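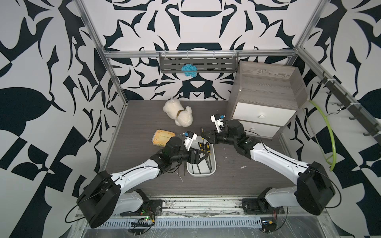

Search this notebook Go

August – notes by Marianna Kaczorowski

Started a little before ten, once Lộc had finished fussing with the left shoulder zero, and I'm glad I let him fuss. The screwdriver task is going to be the hard one of the Drovus set, I can feel it already. Those long thin shafts all lie over one another, and when you go for one handle you tend to bring a friend along. I had two of those before lunch and kept both episodes, labeled "double pick," so please don't clean them out when you go through the folder!

Lộc Nghiêm thinks we should approach the handles from the side and leave the wrist alone until the fingers close. I was rolling the wrist early, out of habit from the plush toy runs, and when we played my episodes back the motion looked nervous. A policy will copy nervous very faithfully. So for the afternoon we both drove his way, slower, with a proper pause over the tray – 12 good episodes each, and I enjoyed it far more than I expected to.

We're at 2660 for the whole set now. The drawer episodes are still thin, particularly the lower drawer, where I keep coming in too high on the knob. The toy dog and the yellow package stay on the table as distractors, but do move them between episodes. I forgot for 6 in a row and have marked those.

To do: sweep the front rail, ask Ekström about new finger pads, and rename the morning folder before the upload.

Last updated 5:40 pm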